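Waneswood State Park

Waneswood is a state park in canyon and forest country north of the town of Jotport. Split into three units — the Rim, the Bottoms and the Nosside. Most visitors see the Rim only. The three units don't connect by road inside the park, so going from one to another means driving back out to the highway and in again by a different gate.

Contents
Geography
Geology
Name
History
Roads and access
Trails
Climate
Plants and animals
Camping
Visitor opinion
Gündoğdu Overlook
Rules
See also

Geography

The Rim is a long flat mesa, wide at the south end and narrowing to the north. Drops off steeply on the east and west sides. The Bottoms is everything below it to the east, mostly dry wash and cottonwood flats, with old ranch land along the creek. The Nosside unit takes its name from the Nosside River and covers the river canyon plus a strip of forest on the far bank. From the highest part of the Rim to the river is a drop of 2,000 feet.

The river enters the park from the north, makes one big bend under the overlooks, then leaves through a narrow gap. Below the gap it slows down and spreads out toward Jotport. No bridge in the park. Nearest one is in town.

Side canyons on the west are short and steep. Those on the east are longer and several have seeps at the head, with ferns and a little standing water even late in summer. The largest of the east canyons has a natural arch, low and thick, not easy to see from the road.

Geology

Sandstone over shale for the most part. The sandstone makes the cliffs, the shale makes the slopes. Where the shale washes out the sandstone above it breaks off in blocks, and the blocks end up in the Bottoms, some of them as big as houses. The red color is iron. There is a white band near the top of the cliffs, an older dune deposit according to the park leaflet, and it is a handy landmark as it can be followed by eye nearly the whole length of the Rim.

Gravel on top of the mesa shows the river once ran up there. Rounded stones, found mostly near the south gate. The river has been cutting down ever since and the big bend is thought to be a leftover from its old course on flat ground.

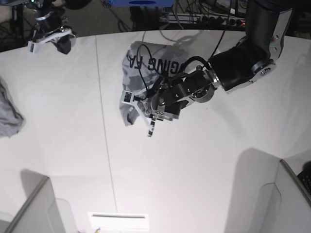 Robot arm over a white tabletop.

Name

Waneswood was first the name of the forest only, the stand of pine and juniper at the north end of the Rim. Older maps have it as two words, Wanes Wood. The spelling was joined when the park was set up and the name was then stretched to cover the canyon as well. Local people still say "the wood" for the north end and "the park" for the rest. Jotport is said to come from a boat landing, but the river is hardly deep enough for boats there now and the explaination is doubted.

History

Rock shelters in the Bottoms were lived in long before ranching. Storage pits, hand prints and pecked figures remain at a few of them. Locations are left off the park map.

Cattle came next. The ranches ran stock on the mesa in summer and down in the Bottoms in winter, and the steep stock trail between the two is now the top half of the Ladder Trail. A line cabin still stands near the creek, roof replaced, door kept locked. There was a short try at mining in one of the west canyons. It left a tunnel, gated now for the bats, and a bad road which washed out and was never rebuilt.

The Rim was made a park first. The Bottoms was added by purchase when the last ranch closed. The Nosside unit came much later and through a land trade, which is why its borders look so odd on the map, with square corners cut out of the forest. Two of those corners are still private. Fenced.

The south road was paved after the Rim campground opened. Before that it was graded dirt and closed after any rain.

Roads and access

The Rim road runs 13 miles from the south gate to the north end. Paved all the way, narrow, no shoulder. Pullouts on both sides. Trailers are allowed as far as the campground and not past it, the turnaround at the north end being too small for them.

The Bottoms road is dirt. Fine for ordinary cars when dry, very slick when wet. It crosses the creek twice at fords. High water closes the second ford most springs, and then the line cabin can only be reached on foot.

The Nosside unit has a single gravel road to a parking area near the river. Small lot. Fills up early in good weather, and there is no parking on the road itself.

No bus goes to the park. Fuel, food and rooms in Jotport. Water is available at the south gate and the Rim campground, and nowhere else, so fill up there.

Trails

Rim Walk — easy, mostly level, follows the east edge from the south gate picnic area to the first overlook. Some slickrock. No railing except at the overlook itself.

Ladder Trail — steep. Drops from the mesa to the Bottoms by the old stock route, with cut steps and one short metal ladder. The ladder section is one person at a time. Hard going on the way back up in the afternoon, when the wall has been in the sun for hours.

Arch Trail — moderate. Sandy wash, then a climb over boulders. The arch comes into view only in the last bit of the walk.

River Trail — in the Nosside unit. Flat, shady, brushy in places. Floods. The far end crosses a gravel bar that moves from year to year, so the path shown on the printed map may not be where the path is.

Wood Loop — north end of the Rim, through the pines. Good in summer. Usually the last trail to lose its snow.

Climate

Dry. Hot summers, cold winters, big difference between day and night all year. Most rain falls in short late-summer storms, and these are what cause the flash floods in the side canyons. A storm over the mesa can flood a wash in the Bottoms where no rain has fallen at all.

Snow stays on the Rim in shaded spots through February and sometimes longer. The Rim road is plowed to the campground only. The river canyon is sheltered and a good deal milder, and winter walkers mostly go there. Wind is strong on the overlooks in spring.

Plants and animals

Juniper and pinyon on the mesa, taller pines at the north end where the soil is deeper. Sagebrush on the flats. Cottonwood and willow along the creek and the river, with tamarisk crowding in on the lower bars. Tamarisk has been cut back several times and returns each time.

Mule deer are common, mostly at dusk on the Rim road. Bighorn sheep on the east cliffs, harder to spot. Coyotes, ringtails, several kinds of bats. Ravens everywhere, and quick to open a bag left on a picnic table. Peregrine falcons nest on the cliffs above the bend, and the climbing routes near them are closed while they are nesting. Rattlesnakes are present in the Bottoms but bites are rare.

The dark living soil crust between the shrubs is easily broken and takes many years to grow back. Walkers are asked to keep to rock, sand or the trail.

Camping

The Rim campground has 87 sites, most of them reservable. Tables, fire rings, vault toilets, no showers and no hookups. The sites on the outside of the loop have the better shade. Sites by the entrance get the road noise.

The Bottoms has a small walk-in area near the first ford. First come, first served. No water there besides the creek, and that has to be treated. Overnight camping isn't allowed in the Nosside unit, on either bank.

Backcountry permits are issued at the south gate in person. Groups have to camp at the marked group area on the mesa. Fires are banned in the backcounty all year, stoves are fine.

Visitor opinion

Guidebooks tend to give the park half a day. Drive the Rim, stop at the overlooks, leave. The usual advice on the Ladder Trail is to skip it unless there is a full day to spare, and to put any extra time into the river instead. 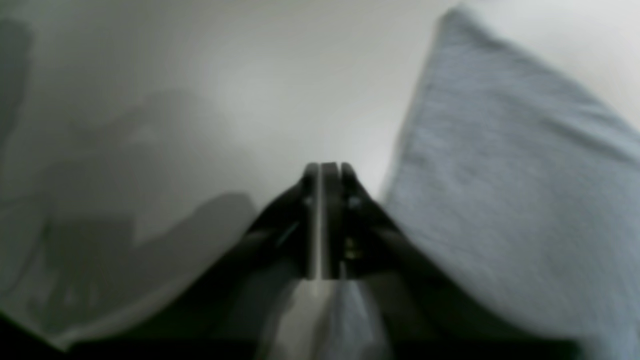
One reader of this page disagrees, and says the Ladder Trail is the best thing in Waneswood if it is started from the Bottoms early in the morning, with the climb done in shade and the easy part left for later. The same reader adds that the Arch Trail is the one to skip in hot weather, being all soft sand with no cover until the boulders.

Both views turn up in trip reports. Much depends on the season. In winter the metal ladder can ice over and the trail is then closed at the top, so the question doesn't come up.

Gündoğdu Overlook

The best known viewpoint, on the east side of the Rim just before the road enters the pines. Looks straight down on the big bend. The name is Turkish, usually put into English as "the sun rose", and the overlook does face sunrise. How it came to be used here isn't recorded. It was already painted on a board at the site when the park took over the land, and was kept. Signs for years left off the accents and some maps still do.

A low stone wall runs along the edge and there is a bench at the north end. The flat rock beyond the wall is undercut and closed to visitors. Best light is early, with the far wall lit and the river still in shadow. By midday the canyon looks flat and hazy. The last hour of the day is good too, though for the mesa behind more than for the river.

Rules

Dogs on a leash, campground and paved areas only. No drones. Bikes on the roads, not on the trails. Swimming in the river is allowed but not advised near the gap, where the current picks up. Wood gathering is banned everywhere. Anglers need a state license.

Anything found in or near the rock shelters stays where it is. Stay 50 feet back from the painted walls unless the trail itself goes closer.

Gates on the Rim and Bottoms are open day and night. The Nosside gate is locked at dusk.

See also

Nosside River
Jotport
List of state parks with natural arches

Page last edited 17 Apr 2024. Trail closures change often, check at the south gate.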